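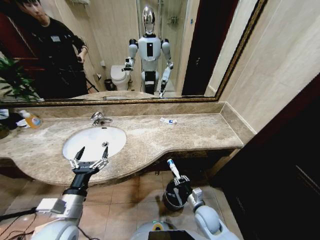 The guest bathroom counter and mirror. The marble is beige with soft gray and cream veining.

Keeping a marble bathroom counter clear when there are no drawers

Posted in Bathrooms and Laundry
2022-02-21

Vignesh Chowdary

We moved into a rented place in Ralbridge last July and the guest bathroom has a beige marble vanity with a sink set in from underneath. The mirror over it is large and has a gold frame, and the landlord is fond of it, so it stays. The wall is tiled and I am not allowed to drill into it. There is no cabinet in the room, so everything a guest uses ends up lying on the marble.

My problem is the small things. Toothpaste tubes, travel sizes, toothbrushes still in the wrapper, a hand towel. I put them in a row and a day later they are spread out again. I also found two dull marks on the stone, each the size of a coin, to the right of the faucet. They do not come off with dish soap and water. They look a little lighter than the rest when the light is on and I can't feel an edge with my fingernail.

I have three questions.

What is a good way to hold this stuff without drilling and without using up the whole counter?

Are the marks something I can fix myself, or do I need a stone person? The one quote I have is for 881 dollars, and that includes polishing the entire top, which I don't think it needs.

Is it safe to leave a pump bottle of soap sitting straight on marble?

The lease says "natural stone to be returned in like condition" and nothing else about it.

3 replies

Raghavendra Naidu

I looked after the rooms at a small guesthouse in Plistport, 14 of them, all with marble tops, so I have dealt with most of this.

Start with the marks. If they are lighter than the stone around them and you can't wash them off, they are most likely etching. That is the surface of the marble being eaten a little by something acidic. It is damage to the polish and no cleaner will take it away. A darker mark would more likely be a stain, and that is treated with a poultice, a different job. For light etching on polished marble you can buy a marble polishing powder. You wet the spot, put on a small amount, rub it with a damp cloth for a few minutes and rinse. Try it first at the back corner near the wall. If your top has a matte finish, don't use the powder, because it will leave a shiny patch that looks worse than what you have now.

Do not pay 881 dollars for two coin-size spots until you have tried this. Also tell the landlord before you do anything. With that wording in the lease I would want his okay in an email.
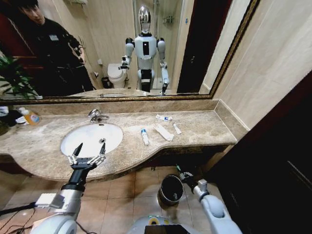

For the small items, use one tray and make it the only place they are allowed to go. Pick something about the length of a toothbrush with a low rim, and glue felt pads or clear bumpers under it so it doesn't scratch. Put it on the flat part to the right of the faucet, back against the raised edge. Tubes lying loose on the stone take up far more room than the same tubes side by side in a tray, and a toothbrush in its wrapper will fit in next to them. A steel trash can on the floor under that end of the counter is in the right spot too, so caps and wrappers have somewhere to go. Anything a guest won't need that day goes in a zip bag in the hall closet.

The pump bottle is fine as long as there is something under it. What does the harm is the drip that runs down the side and sits there. A saucer works. Check the label for citric acid or lemon, and if you see either one, use a different soap for that room.

One more thing. Don't leave a damp hand towel in a heap on the counter. Hang it over the shower door or use a free-standing towel holder. Damp cloth on marble for days can leave a shadow, and a dyed towel can leave color. 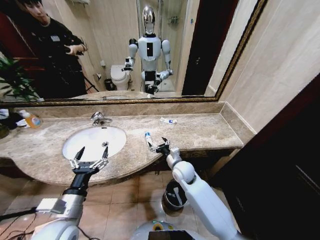
Pump bottle and crumpled cloth or towel to the left of the sink, toothpaste to the right.

Parkovow

Just get a basket. We have a wicker one from a discount store and it holds everything. You can wipe the counter with vinegar and water once a week, that is what I do and it comes up very clean.

Raghavendra Naidu

Please don't use vinegar on marble. It is an acid and it will cause the kind of marks he is asking about. If your counter has been okay with it, it may be laminate or quartz. A basket is all right, but line it, as wicker can scratch and it holds water underneath.

Darwish

I agree about the vinegar. For weekly cleaning I use warm water with a few drops of plain dish soap, then a second cloth with water only, then dry it. The drying matters if you have hard water like we do.

On the sealing side, ask the landlord when it was last sealed. You can check it yourself — put a spoonful of water on the stone and leave it for 13 minutes or so. If the stone goes darker under the water, it needs sealer. Sealer helps with stains but does not stop etching, so you still want the tray.

For the toothbrushes I would use a ceramic cup with a wide base, kept on the same tray. Empty it and wash it out between guests.

Vignesh Chowdary

Thank you all. I have emailed the landlord about the powder and I measured the space next to the faucet for a tray. The soap label does list citric acid, so that bottle is going to the kitchen.

This page has been viewed 1,324 times. Replies are open.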